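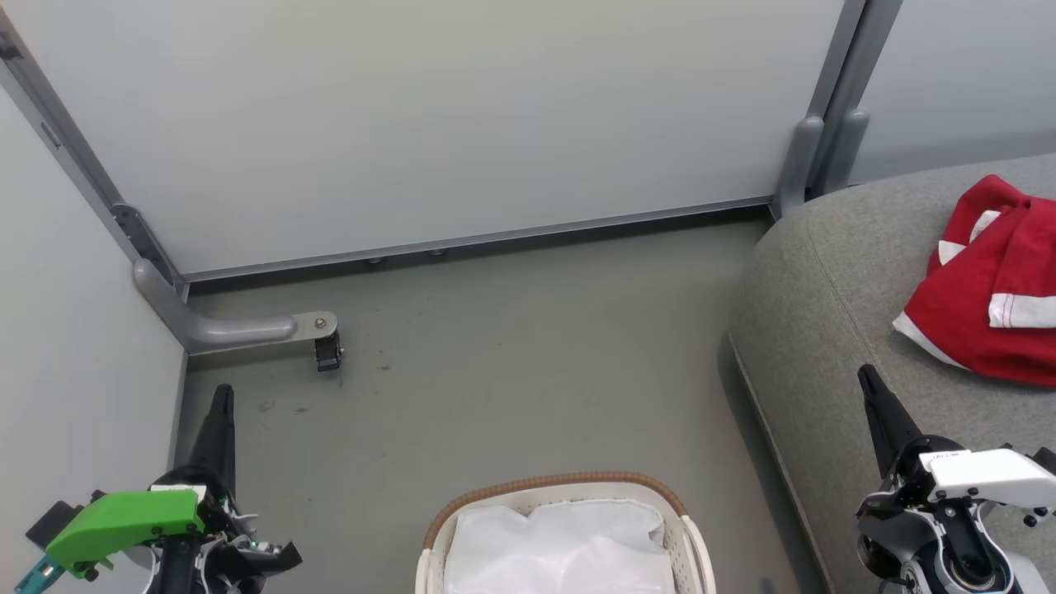

Figure 1. Sitting corner with basket; red garment on the gray seat.

Household Work, Unit 4: Picking Up Clothes in a Small Corner

In this unit we treat only the corner, and not yet the full room. Please read the notes before Monday.

Look first at the seat. Clothes left on upholstery are easy to miss when the colors are near. Red on gray is an easy case.

The basket should stand within one step of the seat. If it has a liner, open the liner fully before you start, otherwise small pieces stay on top of the plastic.

Shake each piece one time, check the pockets, then put it in. Do not fold. Folding belongs to Unit 5.

At the end, wipe the panels from top to bottom with a dry cloth. Allow some 40 seconds for one panel.
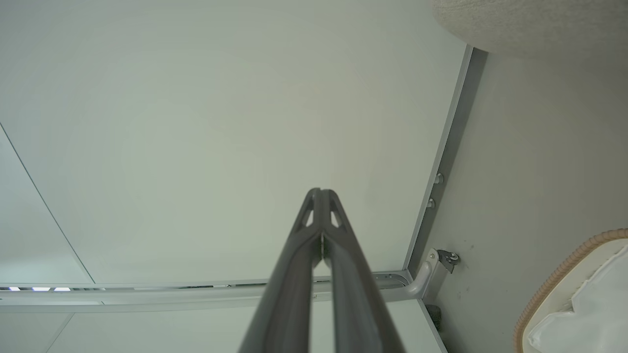
Felicja Wieczorek remarked that in her group the wiping was done first, so dust fell on the floor and the clothes were collected after it. I accept both orders, but write in your sheet which one you used.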